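Section 7: Setting up your Kimeneck dressing table top and mirror light

By now the frame should be standing on its own feet and you have earned a cup of tea. This part of the guide takes you through fitting the top, choosing where the mirror light will go, and getting the whole thing ready for everyday use. It is gentle work, and there is no harm in leaving it half done overnight if supper is calling.

Before you start, find the small bag marked 208. It holds the felt pads and the cable clips, and it is easily swept up with the packing paper.

1. Wipe the top with a barely damp cloth and dry it straight away with a clean tea towel. Any dust left on it now will scratch later, when you slide things about.

2. Walk round the top and look along each edge in good light. A lamp held low to one side shows up dents far better than the ceiling light does.
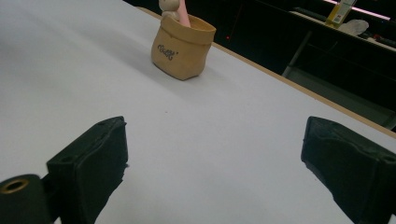

Can I use furniture polish on the top?
Plain soapy water is all it needs. Spray polish leaves a film that stops the felt pads from sticking, and the film is a nuisance to get off again.

3. Stick the felt pads under the mirror base, pressing each one down firmly with your thumb. Leave them for 2 hours before you stand the mirror on them.

Caution: The mirror is heavier than it looks. Lift it by the base and never by the glass, and ask someone to steady the table while you set it down.

4. Put the mirror where you think you would like it, then sit in front of it on the stool you mean to use. Most people find they want it a little further back than they first thought.
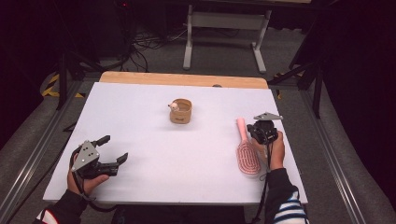 The Wundari light clips to the top of the mirror and runs from an ordinary wall socket, so have a think about the cable before you fill the table up. Bring it down behind the mirror and along the back, with a clip wherever it wants to sag. Once that is done, try the spot with the few bits you reach for every morning. A hairbrush lying towards the right and a little woven cup near the middle make a good trial, and you will soon feel whether your elbow has room to move. If the cable gets in the way, take the clips off and run it down the other side.

5. Switch the light on and turn the dial slowly through both settings. The first is a soft evening glow. The second is a good deal brighter and is meant for make-up, plucking and hunting for splinters.

Note: If the light flickers on the brighter setting, push the plug at the back of the lamp fully home. It needs quite a shove the first time.

6. Set out your everyday things, keeping bottles that might leak on a saucer or small tray. Nail varnish remover will mark the top, so please use it elsewhere.
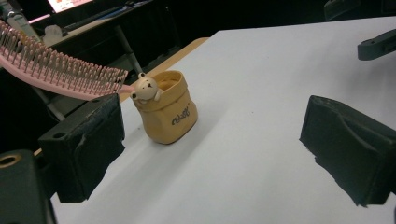

7. Check the clips again after a week, once the cable has settled, and press down any that have lifted.

If you also bought the Graseck drawer insert, leave it in its box for now and carry on to Section 8, where we fit the runners.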